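4. Trying out the hand-held grippers

I've set up more of these pairs than I can remember, so this is the order I'd do things in. Give yourself a clear table with space to walk round it. You want both hands free, so put your phone and your tea somewhere else!

4.1 Pick which jaws to compare. We use two sets here, the Kimaro and the Rasatach. The Kimaro jaws are the cheaper pair at 707 and they're fine for most jobs. The Rasatach ones cost 1,125 and grip smooth, round things better (in my hands, anyway – Ezequiel Lozano swears he can't feel any difference).

4.2 Fit the same jaws on both sides. Mixing them makes your notes useless, and I've lost a whole Sunday that way.

4.3 Plug in the left gripper first, then the right. The Noltwood controller names them in the order they turn up, so if you do it backwards you'll get left and right swapped on screen.

Note: if a gripper doesn't show up, pull the plug out, wait for the light to go off and try again. Don't restart the controller yet, it takes ages.

4.4 Run each cable back along your wrist and leave a loose loop. Bend your wrist as far as it'll go both ways. If you feel a tug, give it more slack.

Caution: don't let the loop dangle in front of the jaws. They will happily close on their own cable, and a new one from Lorkska means a long wait.

4.5 Close each gripper fully, open it fully, and press Set after each.

4.6 Now do the basket test. Take something round with one hand, bring it over the wire basket and lower it in, keeping the other gripper slightly open and out of the way. Do 50 goes with the right hand, then 50 with the left, then change jaws and start over.

4.7 Write down every drop and every slip, even the tiny ones you caught in time. I also jot down when my hand starts to ache, and I stop there for a bit.
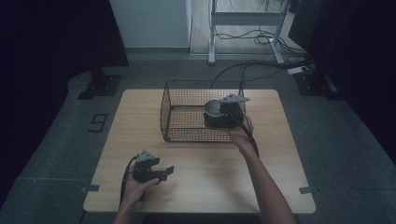

Basket test, right hand over the basket, left gripper held clear.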